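Otis Pennington
1/18/23

I slept badly and came in early, before the heating had started. The bus was full and a man next to me ate an egg. I write this with the coat still on my knees.

This is my second week on the ground floor and I am still learning where I am allowed to put my things. At Hendriks I had a desk with a number, 574, and the number was on the chair also, and if somebody took the chair you could go and find it. In the new place there are no numbers. I have asked two times which table is mine and I got a friendly answer both times, but it was a different table.

What I like most is the brick. I did not expect to like it. In my old office all was carpet and panels, and for years I did not look at any wall. Now I look at brick the whole day. It is red and brown, laid in the usual way with each one over the joint of the two under it, and the mortar is pale. There are dark spots and stains in places. I asked about the stains and was told that the building was once a store for Trusmont, who made paint, and then that this is only a story. I would like it to be paint. 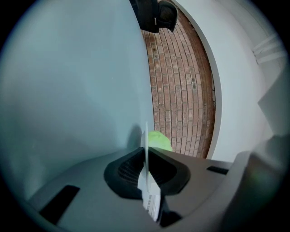 After lunch

Soup again, because I made too much of it. Leek and potato. The bread was from yesterday but still good.

There was a long talk about whether the brick should be painted white, to match the rest of the wall. The wall above it is white already and so is the ceiling, and some people find that the red makes the room dark. A price was mentioned, 3204 for everything, with two coats. I do not speak much in such talks, my sentences come too slowly and the others have gone on already when I am ready. But this time I said that I was against. I said that you can paint a brick in one afternoon and you cannot take the paint off in a whole year. My uncle did it in his kitchen and he was sorry for it until he sold the house.

It became quiet for a moment and then they spoke about the lamps. I do not know if I helped.

Later I walked along the wall by myself to see it better. Some of the bricks are weathered, and there are patches where they look almost whitewashed, more of them low down than high up. So perhaps somebody began this same job long ago and lost the wish. I touched one and it left a little dust on my finger, red like paprika.
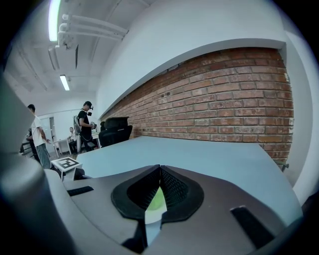 I thought then about the smooth table which goes along the bricks, and that I would choose this one if they let me choose. The top is a pale colour between blue and grey, very calm for the eyes. At home our table is dark and shows each crumb. I could sit there with the wall on my side, and hear the others talking without being in the middle of them. I must ask properly, in writing. I have begun a message and deleted it, it sounded like a letter to a bank.

The catalogue from Sustel came too. They have desk lamps on the front page and I folded the corner. In the back is a puzzle of 1000 pieces with a harbour on it, I do not know why a lamp company sells this, but I want it a little.

In the evening I phoned my sister and told her about the bricks. She asked if I had made any friends yet. I said I had made an opinion. She laughed a long time and then we spoke about her knee, which is better, but the stairs are still hard for her. She sends me the wool socks in January or when she remembers.

For tomorrow: return the soup pot, buy stamps, send the message about the table. Ask if Paltasix has answered about the key for the back door, it sticks when you turn it to the left.

Recent entries
The first day, and the wrong entrance
What I took from my desk at Hendriks
Leek soup for too many people
Rain, bus, rain
My uncle's kitchen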